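Soleil bas, route droite : laissez-nous un mètre de plus

Publié le 2025-10-12 | Tribune | Lecture : 2 min

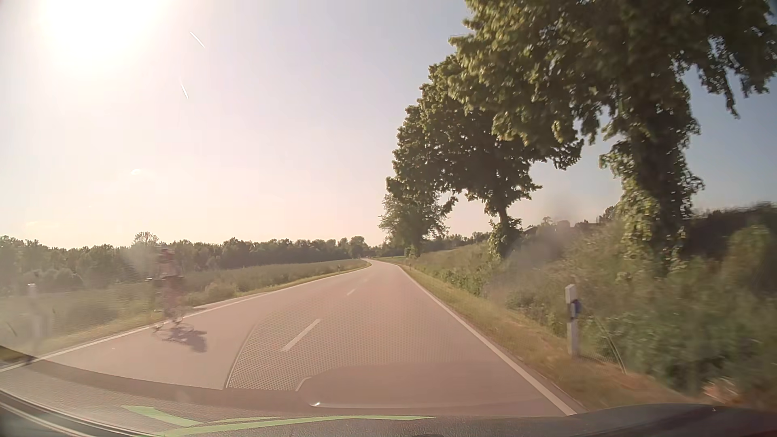 Un cycliste à gauche de la chaussée, sous un grand soleil blanc.

Je roule. Beaucoup, en voiture aussi, je précise tout de suite pour ceux qui sont déjà en train d'écrire un commentaire. Les deux volants donc, enfin un volant et un guidon.

Et je le dis : la départementale entre Sandoval et le dépôt Plotgate est une route mal pensée. Jolie, oui. Des champs, la ligne d'arbres au fond, du bitume bien lisse. On y prend plaisir et on y roule trop vite. Deux voies, une bande blanche de chaque côté, et après la bande, l'herbe. Pas d'accotement. Le vélo, il va où ? Sur la bande ou dans l'herbe, au choix.

Ajoutez le soleil rasant. Pare-brise sale, visière baissée, on regarde le marquage parce que c'est la seule chose qu'on distingue encore. Un cycliste là dedans, c'est une tache. Rouge, rose, gris, allez savoir. Parfois c'est son ombre sur la chaussée qu'on voit en premier. Ça m'est arrivé deux fois depuis février et les deux fois j'ai levé le pied très tard. Pas fier.

Alors on va me ressortir le gilet. Le fameux gilet. J'en porte un, un Brutell, 33 euros, qui gratte au cou. Très bien sous la pluie ou entre chien et loup. En plein contre-jour je n'y crois plus beaucoup : quand tout est blanc devant le capot, le jaune fluo part avec le reste. Même chose pour le feu arrière Renusix que j'ai acheté ensuite, même en mode clignotant. Je le garde, je le mets, mais qu'on arrête de me vendre ça comme une politique de sécurité routière.

Ce qu'il faut c'est de la place. Un mètre de bitume en plus de chaque côté, derrière la ligne. On me répond budget. La portion qui pose problème fait 11 kilomètres, on ne parle pas d'une autoroute. Et si vraiment il n'y a pas d'argent, qu'on baisse la vitesse le matin et le soir, un panneau, ça se pose en une matinée. Les balises blanches au bord, on a bien su les planter. Elles guident les voitures, tant mieux. Pour un vélo ça fait surtout un poteau de plus à ne pas prendre quand il faut se jetter dans l'herbe.

Et nous, au volant ? Nettoyer le pare-brise, dedans surtout, c'est là que ça éblouit. Ralentir quand on ne voit rien, ce qui devrait aller de soi, et qui ne va pas de soi du tout sur cette route. Attendre derrière. Dépasser large, carrément sur l'autre voie si elle est vide, et elle l'est souvent.

Les gens qui vont au travail à vélo par là n'ont pas d'autre chemin. J'ai regardé la carte, le détour par les villages double la distance, avec une côte en prime. Donc ils prendront la départementale, demain matin encore, avec le soleil dans les yeux de tout le monde.

Tribune, Mobilités
Réagir à cet article (2)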